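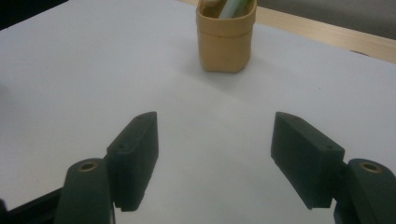
Anhang 1: Behälter auf der weißen Tischplatte

Ticket 341
Betreff: Behälter steht schief, Deckel schließt nicht bündig
Produkt: Vorratsbehälter Flutetti, klein
Händler: Pawlak, Filiale Brititz
Erfasst: 04.11.2022
Status: gelöst

Meldung des Kunden
Habe im März 4 Behälter der Serie Flutetti gekauft. Drei sind in Ordnung. Der vierte kippelt auf dem Küchentisch, sobald man den Deckel andrückt, und der Deckel steht danach auf einer Seite etwas hoch. Inhalt war Grieß, inzwischen umgefüllt. Bitte um Ersatz oder einen Hinweis, was ich machen kann.

Antwort Support Gramenwood
Danke für die Meldung. Bitte zuerst prüfen, ob es am Behälter oder am Untergrund liegt. Den Behälter leeren, Deckel abnehmen, auf eine glatte Fläche stellen und leicht auf die Ecken drücken. Danach um eine Vierteldrehung versetzen und wiederholen. Kippelt er immer über dieselbe Ecke des Behälters, ist der Boden verzogen. Bleibt die Stelle am Tisch gleich, liegt es an der Platte.

Rückmeldung des Kunden
Auf dem Küchentisch wandert das Kippeln nicht mit, es bleibt immer auf der Fensterseite. Habe dann alles noch einmal auf der weißen Platte gemacht. 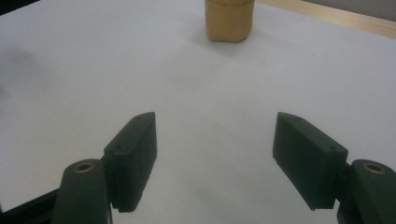

Dort steht er ruhig, auch nach dem Drehen. Mit 1000 g Reis gefüllt ebenfalls. Der Tisch hat also eine Delle, war mir vorher nicht aufgefallen. Der Deckel klemmt aber weiterhin — auf der weißen Platte genauso.

Antwort Support Gramenwood
Dann ist der Boden in Ordnung. Zum Deckel: Dichtring herausnehmen, in lauwarmem Wasser ohne Spülmittel abwaschen, trocknen lassen. In der Nut sammelt sich bei Mehl und Grieß feiner Staub, am besten mit einem trockenen Pinsel entfernen. Ring mit der flachen Seite nach unten wieder einlegen, ohne ihn zu dehnen.

Rückmeldung des Kunden
Ring war verdreht eingelegt, in der Nut saß Grieß. Nach dem Reinigen schließt der Deckel bündig. Nach 2 Tagen noch einmal geprüft, keine Änderung. Ersatz wird nicht benötigt — das Ticket kann geschlossen werden.

Interner Vermerk
Kein Materialfehler, keine Gutschrift. Filiale Brititz informiert. Hinweis zur Einlegerichtung des Dichtrings an die Redaktion der Pflegeanleitung weitergegeben.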